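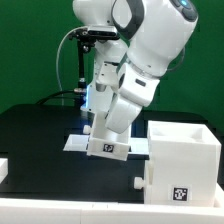

Nendcombe build 6 finally has a middle game, and I'm so pleased with it that I'm writing this up before I've put the tiles back in the bag. The change was tiny. Players used to draw a tile and place it the same turn, and now they draw, show it to everyone, and hold it until their next turn. So the whole table knows what you've got and starts bargaining with you (or pleading, in one case). I also want to redo the art with a lot less going on. White on a black tabletop reads so clearly, and a little dark slot or one small blue light is plenty to pull your eye in, so the new tiles will be plain white with a dark notch for roads and a blue dot for wells. The mottled parchment background goes. I loved it, but people kept turning it to find the "right way up" and there wasn't one.

Played three full games with the Durán group. Times came down a lot: the last one ran about 48 minutes including the rules, and the rules took ages because I kept stopping to say how excited I was about the wells. Must get someone else to teach it next time.

Things that went wrong:
- The flood card is still too mean if it turns up before anyone owns a bridge. Try shuffling it into the bottom half.
- Two players read "adjacent" as including diagonals. Say "sharing an edge" on the card itself.
- Scoring track stops too early. We had a marker parked on a pencil sharpener.

The card count is 159 now and I'd like it lower, but every time I go through the deck I find another one I want to keep! Market cards are the place to cut. Plenty of them are the same trade with a different vegetable on it. 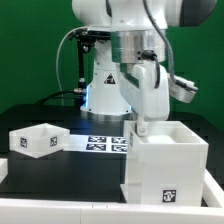

Kyung-hwa Ban
Workshop notebook, January 2023

Second half of the session went to the solo mode. The automatic opponent (still called Drestov, after the grumpy landlord in the October draft) takes the tile nearest the river, always. That made it easy to run and far too easy to starve out. New version: flip the top market card, and the border color tells Drestov which way to build. You can guess a bit, you can't be sure, and there's one lovely moment per game when it wanders off uphill and hands you the ferry.

I used tile order 888 from the shuffle sheet for every solo game so the results can be compared. Lost twice, then won by a single well. 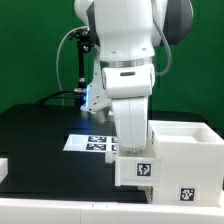

Drestov still needs a tie rule. If two spaces are equally good it should take the one with more roads touching it, and if that's tied too, player chooses. I tried rolling a die for it and it felt fussy.

To do before the next session: reprint the tiles, move the flood, pull the duplicate vegetables, ask Cakix if they can do a thicker board in small runs. Bring a longer scoring track.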